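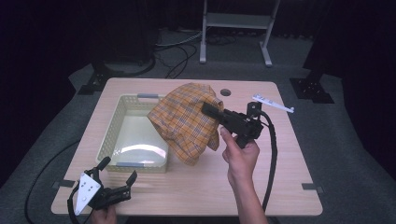 Relatórios de progresso — Apoio à vida quotidiana

Relatório intercalar ao financiador: módulo de organização de têxteis domésticos
Entidade executora: Associação Jirinier
Entidade financiadora: Fundo Zutex
Data de entrega: 6 de junho de 2024

1. Enquadramento

O presente relatório dá conta da execução do módulo de têxteis domésticos, integrado no programa Zou de apoio à autonomia em casa. O módulo trata de tarefas correntes com panos e cestos: retirar, colocar, dobrar e guardar. A coordenação técnica manteve-se a cargo de Tineke Willems, conforme previsto na candidatura.

No período em análise ficaram concluídas duas das fases do plano de trabalho, a escolha do material e a definição da tarefa de base. A redação do caderno de apoio encontra-se em curso.

2. Material e posto de trabalho

O posto de trabalho adotado é deliberadamente simples: uma mesa de tampo claro em madeira, com cantos arredondados, um cesto de plástico creme e um pano aos quadrados. A equipa optou por manter um só cesto sobre a mesa durante cada exercício, deixando livre a metade restante do tampo para estender ou amontoar o tecido.

O cesto é retangular, de paredes perfuradas, com uma pega cinzenta em cada um de dois lados opostos. Foi preferido a modelos fechados por permitir perceber o conteúdo sem retirar nada do interior e por ter o fundo liso, onde o pano assenta sem prender.

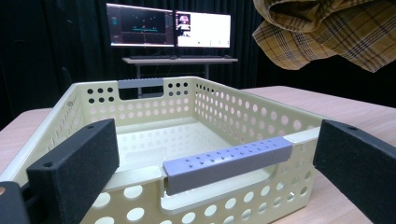
A aquisição de cestos e panos foi feita ao fornecedor Skodetti, num total de 936 euros, valor que se enquadra na rubrica aprovada. Não houve necessidade de reafetar verbas. Os comprovativos seguem no anexo 2.

3. Atividades realizadas

Realizaram-se 17 sessões de trabalho, das quais 10 dedicadas em exclusivo à passagem do pano entre o cesto e a mesa. A tarefa foi descrita em passos curtos: segurar o pano por um canto ou por uma prega, levantá-lo acima do rebordo, pousá-lo e alisá-lo. A dobragem ficou reservada para as sessões finais.

O tecido macio, de padrão axadrezado em tons quentes, revelou-se adequado. As riscas servem de referência para alinhar as margens — aspeto que o caderno de apoio passará a mencionar. Mantém-se em aberto a questão do tamanho do pano, sobre a qual a equipa ainda não chegou a acordo.
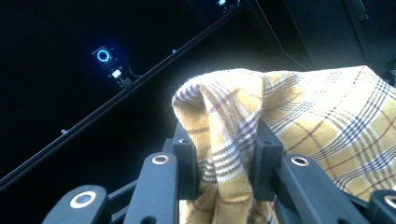
4. Desvios e trabalhos seguintes

Regista-se um atraso na redação do caderno de apoio, motivado pela revisão da terminologia dos passos. A versão para apreciação será remetida ao Fundo até ao final de junho. Os restantes prazos não sofrem alteração.

Solicita-se ao financiador a validação da lista de material constante do anexo 2, para que a encomenda complementar possa ser emitida.

2 partilhas · 0 comentários
Associação Jirinier — Contactos | Todos os direitos reservados | Voltar ao topo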